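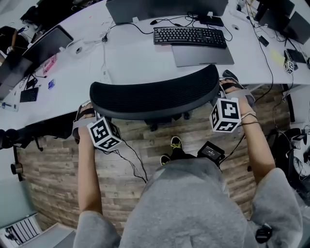 A club member with the two hand-held grippers over the back of an office chair. The white cubes carry printed square markers.

Perum Manipulation Club

The Perum Manipulation Club is a student robotics club at the Craddock Technical Institute. Its members teach robot arms to do ordinary tasks in rooms, such as moving chairs, opening drawers and clearing desks. The club is known mainly for its collection of recorded demonstrations, called the Iltemard set, and for its yearly contest with the student club of Komwood College.

History

The club was started by Jhair Villca, at that time a second-year student of mechanical engineering, together with Eirlys Phillips from the computer science department. In the first year it had no room of its own and met on Saturday in a teaching laboratory, after the regular classes. The members had one small arm with a weak motor in the wrist, and most of the first year was spent on repairing it. The name Perum was taken from the label of a shipping box in which this arm was kept.

In its second year the club received the use of a computer room with a long curved desk. The room is still shared with other students during the week, so all equipment has to be put away before the morning. Ramesh Singhal, a lecturer in control engineering, became the faculty adviser in the same year.

Method

The club does not program the movements of the arm step by step. A member holds a gripper in each hand and performs the task with them, and the motion is recorded. Each gripper carries a cube with black and white markers, from which the software computes its position and its angle. The recordings are then used to train a model which controls the arm.

Early recordings were made with one gripper only. Iolo Lougher proposed the change to two after the club had failed several times with larger objects – a chair, for example, turns away when it is pushed from one side. The change made the work slower. A member now needs both hands for the task and cannot start or stop the recording alone, so the club works in pairs.

New members must finish 60 practice recordings before their work is accepted into the set. Recordings in which a marker is covered for too long by an arm or by a sleeve are removed. This rule was disputed in the club for a long time, as it removes many attempts that are otherwise good.

Iltemard set

The Iltemard set contains 667 accepted demonstrations in 14 tasks. The largest part of it concerns office furniture. Vikas Rastogi wrote the program for sorting and checking the files, and he also keeps the written guide for new members. The set is used in the institute's introductory course on robot learning, where students compare models trained on different parts of it.

Komwood contest

The contest with Komwood College is held every April. Each team brings a trained model, and both models are run on the same arm. The tasks are announced in the morning of the contest, and a team has 11 attempts for each task. In the first contest the Perum team lost clearly, mostly in the drawer task. It won the next one with a model trained on two-gripper recordings.

See also

Learning from demonstration
Fiducial marker
Student robotics competitions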